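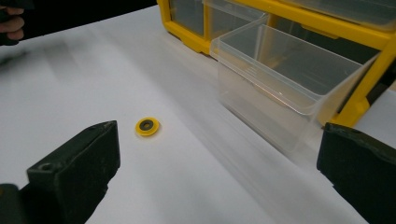 Why does my Tradum phone go back to the old lock screen wallpaper every time I restart it?

The phone keeps two copies of the wallpaper, and on builds before 13 only one of them is replaced when you pick a new picture. At restart it reads the other one. Updating to build 13 cures it on most handsets. If yours doesn't offer the update, follow the log below.

Ticket 1662
Opened by: Savita Grewal
Handled by: Dirceu Holanda, Modthorpe phone support
Handset: Tradum Rana, build 12
Status: closed

Last updated: September

Savita Grewal, 09:40
I changed the lock screen wallpaper in Settings > Display > Wallpaper. It shows correctly until I restart, then the old one comes back. The home screen wallpaper stays as I set it. I have tried three different pictures, all taken on the phone. I haven't rooted it or unlocked anything. I do have the Sotwood launcher installed.

Dirceu Holanda, 10:15
Thanks. Two checks first.
1. Settings > Storage > Internal. How much is free?
2. Settings > Apps > Sotwood > Permissions. Is "Change wallpaper" switched on?
Please don't reset the phone yet.

Savita Grewal, 10:32
Free space is around 4 GB. "Change wallpaper" is on.

Dirceu Holanda, 10:50
Space is fine. Switch that permission off, set the lock screen wallpaper again from Settings (not from the launcher), then restart.

Savita Grewal, 11:08
Done. Same result, old wallpaper back after restart. I also tried it in safe mode and it did the same there.

Dirceu Holanda, 11:25
If it happens in safe mode then Sotwood can be left out of it. You can switch the permission back on. Please go to Settings > System > Update and tell me what it says.

Savita Grewal, 11:31
"Your phone is up to date." Build 12.

Dirceu Holanda, 11:55
Build 13 is out for the Rana but it hasn't reached every network. We'll clear the saved copy by hand. Your photos and messages are not touched, but the home screen wallpaper will go back to the default, so make sure you still have that picture in your gallery.

1. Charge to at least half, or leave it plugged in.
2. Settings > Apps > three dots > Show system.
3. Open "Wallpaper service". There may be two entries with nearly the same name. You want the one without "picker" after it.
4. Force stop.
5. Storage > Clear data. Clearing the cache alone won't do it.
6. Restart before you set anything. The lock screen should be plain blue.
7. Set the lock screen wallpaper, wait until the preview closes by itself, then set the home screen one.
8. Restart again and check both.

Savita Grewal, 12:20
Step 5 is greyed out for me.

Dirceu Holanda, 12:34
Do you have a theme applied? Settings > Display > Themes. Set it to Standard and try step 5 again. The theme locks the wallpaper data while it is in use.

Savita Grewal, 13:05
It was on a theme called Slate. Changed to Standard, and step 5 worked. Got the plain blue screen. Set both wallpapers and restarted twice. Both have stayed. Can I put Slate back on?

Dirceu Holanda, 13:20
Yes, but apply it first and the wallpaper afterwards, as the theme brings its own picture with it. When build 13 arrives, install it as normal. You don't need to repeat any of this. I have added the theme note to our instructions and will leave the ticket open until tomorrow.

Savita Grewal, 08:55
Slate is back on, wallpaper still correct after leaving the phone off overnight and the battery at 100 this morning. Fine to close.

Dirceu Holanda, 09:10
Closed.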